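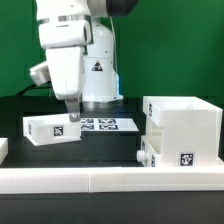
Figure 1. White robotic arm with its gripper at the rim of a shallow white tray, green backdrop behind.

Home Articles Issues Authors Search

4.2 Putting under fatigue

The most exciting result came from the short game. We followed 42 club golfers at the Luvoswood course through two full rounds in June, and each player hit a set of putts before the first tee and the same set after the last green. Morgan and Rugemalira had found that tired players leave their putts short. Ours did too, and the pattern was wonderfully clear!

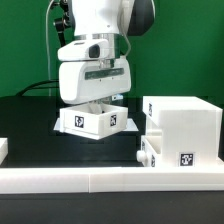 Players who walked the course missed short far more often than those who rode, even when their handicaps matched. Of the 195 late putts we scored as misses, 51 rolled past the hole and the rest stopped short or slid by on the low side. Several players told us the greens had slowed down during the day (our readings showed no change at all), so it seems the legs tire and the eyes blame the grass. We would love to see this repeated with junior players, whose strokes are looser and a joy to measure.

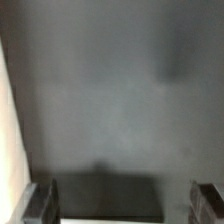 4.3 Reading the slope

Mostyn scored every break by hand, using the Hopkin chart.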